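# Bond Hearings in Immigration Detention

*Last revised 1/20/26*

A bond hearing is a short court session where an immigration judge decides whether a person held in immigration detention can go home while the rest of the case plays out. I keep this entry for the Tarorum legal wiki, and I rewrite it more than any other page I look after, so please read the revision line at the top before you quote me to anyone!

## What it is, and what it isn't

The first thing I tell people is that a bond hearing doesn't decide whether somebody gets to stay in the United States. That comes later, in the removal case, which has its own file and its own dates. The bond judge is mostly looking at two questions: is this person a danger to anyone, and will they show up for court? (There's a third question that comes before both of those, whether the judge has the power to set bond in the first place, and I'll get to it.)

It's also a civil matter. That surprises folks who've been through criminal court, where a lawyer can be appointed for you. In immigration court you can have a lawyer, but the government generally doesn't pay for one.

## Who can ask

Plenty of people can't. Some criminal convictions put a person in what's called mandatory detention, and people stopped while arriving at the border are usually handled under separate rules. Who falls into which group has been fought over in the courts for years, and the answer can depend on where the person is being held. If you're reading this for a relative, ask a licensed attorney or an accredited representative in that area before you count on anything I've written.

For those who do qualify, the request can be made out loud or in writing. I like writing. A paper request leaves a trail, and you can staple things to it.

## What goes in the packet

Judges read fast, so the packets I've admired most are thin and well labeled. A letter from a sponsor with a fixed address, proof of that address, pay stubs, school records for the kids, a few letters from people who really know the person. Anything in another language needs a certified English translation, and this is where I've seen good packets come apart — a beautiful letter from a grandmother, with no translator's certificate behind it.

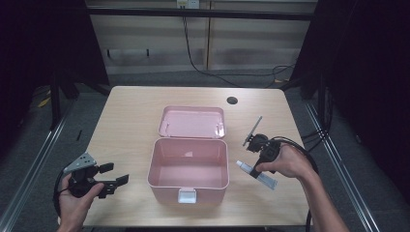 Length is a matter of taste, I suppose. The Clostodum reading room keeps a sample binder with the names blacked out, and the packet in it runs 22 pages, cover sheet included. Someone once showed me one of 188 pages, and I'm sorry to say I gave up well before the end (it had no index, and the tax returns were in backwards).

## The amount

By statute the minimum bond is $1,500, and there's no fixed ceiling. A judge may also release someone on conditional parole, though practice on that varies from court to court. The whole amount generally has to be paid before release. You can't put down a slice of it with the government the way people imagine from TV, although private bond companies exist, and their contracts deserve a slow read with a cup of coffee. Look for monthly fees and ankle monitor charges in particular.

If the person goes to every hearing and follows the final order, the money goes back to whoever paid it. Keep the original receipt, and tell the government when you move!

## Appeals

Either side can appeal to the Board of Immigration Appeals. In some cases the government can also get a stay that keeps the person detained while the appeal is pending, and families are often caught off guard by that.

## See also

- Jaiswal glossary of detention terms, entry 13 ("custody redetermination")
- Bralto guide to sponsor letters
- Tarorum wiki: Change of address forms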